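Vastard Store Fixtures Help Desk
Ticket: Countertop hat rack leans and will not turn freely
Status: Closed
Product: Flallau rotating hat rack, two tier, white wire
Opened by: Theano Psarras
Assigned to: Wekesa Wanyama

Theano Psarras, 9:10 am
We bought one of your white wire hat racks in October for the cap section of our store, Minja. It leans to one side as soon as there are caps on it, and the top tier catches when a customer turns it. It goes most of the way around and then stops with a click. If you push harder the whole rack moves on the counter. I put it together from the sheet in the box. No parts left over. I would like it fixed or swapped before the weekend.

Wekesa Wanyama, 9:42 am
Thank you for writing. Please answer these so I can narrow it down.
Does it lean when it is empty, or only when loaded?
What is it standing on?
Does the lower tier catch too, or only the upper one?
How many caps do you have on it?

Theano Psarras, 10:15 am
Empty it stands a little off straight, not much. Loaded it is easy to see. It is on a glass counter with a metal edge strip, and the base ring sits partly on the strip because the counter is narrow. The lower tier turns fine by itself. We had 31 caps on it, two or three to a hook.

Wekesa Wanyama, 10:31 am
The base ring has to sit flat all the way around. If part of it is up on the strip, the post is already tilted before you hang anything. Please move the rack to a flat surface, take all the caps off and check it again.
Also, 31 is more than we suggest. The limit for the Flallau is 19, one cap to a hook. Caps that are doubled up hang out past the ring and pull on that side.

Theano Psarras, 11:20 am
Moved it to a table in the back room. Took everything off. It stands straight now. The top tier still catches in the same place. I don't see a limit of 19 anywhere on the sheet.

Wekesa Wanyama, 11:38 am
The limit is printed on the carton flap and should be on the sheet as well. I have passed that on.
For the catch, please do the following with the rack empty.
1. Hold the post with one hand and lift the upper tier by its hub. Do not lift it by the hooks.
2. Look at the washer under the hub. It should lie flat with the smooth side up.
3. Check that the set screw is backed off enough that it does not touch the post.
4. Lower the tier and turn it by hand, one full turn each way.

Theano Psarras, 1:05 pm
The washer was in upside down. I turned it over. It is better but there is still a drag in one spot. The screw is backed off. I also noticed that one of the spokes on the lower tier is bent up a bit, maybe from the shipping or maybe from when we moved it. I can't say which.

Wekesa Wanyama, 1:22 pm
A bent spoke on the lower tier can rub. Put a cloth over it and press it back by hand, close to the ring. Please don't use pliers, they take the coating off. If it will not go back, I can send a new lower tier. The part ships from our Billen warehouse in a small box and there is no charge.

Theano Psarras, 2:50 pm
It went back with some pushing. Turned the rack 10 times each way and it did not catch. I tightened the nut under the base too, which had worked loose. Is there anything that should go under it on the glass? I can't leave it in the back room.

Wekesa Wanyama, 3:04 pm
Clear rubber dots from a hardware store work well on glass. Put them under the base ring where the cross rods meet it. If the counter is too narrow for the full ring, use a different spot. It will start leaning again if it goes back on that strip.
When you load it, begin with the lower tier and put the caps on opposite sides as you go. Hang them by the strap where you can. Leave the washer alone from now on unless the drag comes back.

Theano Psarras, 4:35 pm
We are giving up on the glass counter. The rack is going on a wood table by the fitting mirror, and the extra caps will go on the shelf behind it.
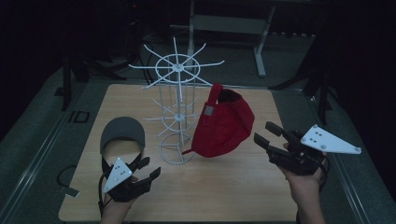
I won't need the new lower tier, so please cancel it if you already put it through. You can close this.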